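Sunday, the kitchen quote and the river path

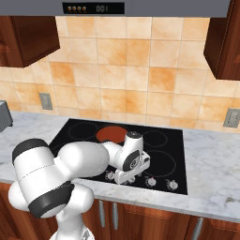

Last changed: Sunday, 9:40 p.m.

Woke before the alarm and could not get back to sleep, so I was up at six and had the laundry on the line by seven. It was cool enough for a sweater. September is finally acting like September.

Went over the Likon quote again with my coffee. They want 900 more than the first figure, and the difference is all in the countertop. I like marble, and I like the gray veins in it, but I am not sure I like it that much. The dark red-brown cabinets I have settled on. For the wall behind the cooktop I keep going back to beige and orange tile. My sister thinks orange will look dated in a few years. She may be right, but the tile in there now has looked dated since we moved in and I have cooked dinner in front of it every night without harm.

Wrote back asking whether they would hold the price until the end of the month. No answer, but it is the weekend.

Left at 10 for the river path. Parked by the old feed store and walked from Trestbridge up to Fliterdale on the east side. The section past the weir has been closed again, so you have to go up through the churchyard and down the lane behind the school. It adds a good half hour. The blackberries along the lane are nearly finished. I picked a small bag anyway and ate most of them before I got to the top.

Saw a heron standing in the shallows below the second footbridge. It let me get fairly close. A man with two spaniels came the other way and that was the end of the heron.

Lunch on the bench by the Fliterdale post office: cheese sandwich, an apple, the rest of the tea. My left knee was sore coming down the steps but fine once I was on the flat. I should wear the brace next time. I say that every time.

Stopped at Pasichnyk on the way home for bread. They were out of rye, so I got the seeded loaf and a jar of pickled beets. Paid for it all with coins from the car, which took almost 60 of them and did not please the girl at the register.

Home by 2:30. Brought the laundry in, slept in the chair for an hour, then cleaned out the drawer under the stove. Found the missing lid for the small pan and three can openers. Kept one.

Soup for supper with the new bread. The beets are too sweet.

Need to call the dentist tomorrow and put the bins out before bed.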